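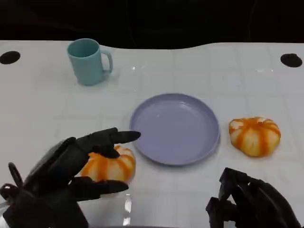
Zierkürbisse als Tischdeko — so fange ich an

Jedes Jahr kaufe ich auf dem Markt in Werdale zu viele Zierkürbisse, und dann liegen sie wochenlang in der Schale im Flur herum. Dabei sind sie auf dem Esstisch so viel schöner! Ich zeige euch mal, wie ich einen Platz für den Herbstkaffee decke, ganz ohne Tischdecke und ohne Bastelkram.

Was ihr braucht
Einen flachen Teller in Pastell
Einen Becher in einer zweiten Pastellfarbe
2 kleine gestreifte Kürbisse pro Platz

Schritt 1: Tisch abwischen
Klingt banal, aber auf einem glänzenden weißen Tisch sieht man wirklich jeden Krümel. Ich nehme lauwarmes Wasser mit einem Tropfen Spülmittel und reibe gleich mit einem trockenen Geschirrtuch nach.

Schritt 2: Der Teller kommt zuerst
Immer in die Mitte vom Platz. Ich mag Lavendel zu Orange total gern, da leuchten die Kürbisse richtig. Weißes Geschirr geht auch, wirkt auf weißem Tisch aber schnell ein bisschen nach Kantine.

Schritt 3: Becher dazu
Bei mir steht er links hinter dem Teller, Henkel nach rechts. Mein Nachbar Meinrad Rüegg findet das falsch herum (er ist gelernter Kellner), also macht es, wie ihr wollt. Bei einem hellen Blaugrün reicht übrigens ein einziger Farbtupfer pro Platz.

Schritt 4: Kürbisse verteilen
Einen rechts neben den Teller, den anderen links weiter vorne. Bitte nicht genau auf gleicher Höhe, das sieht so steif aus! Schiebt ruhig ein bisschen hin und her und tretet zwischendurch einen Schritt zurück. Vorher wische ich die Kürbisse kurz feucht ab und lasse sie gut trocknen — gerade in den Rillen sitzt gern noch Erde.

Noch ein Tipp: Meine wiegen fast 200 Gramm das Stück, viel größer würde ich sie nicht nehmen, sonst bleibt kein Platz für den Kuchen. Und Zierkürbisse bitte nicht essen, die können giftige Bitterstoffe enthalten. Zum Kochen also lieber einen Hokkaido holen.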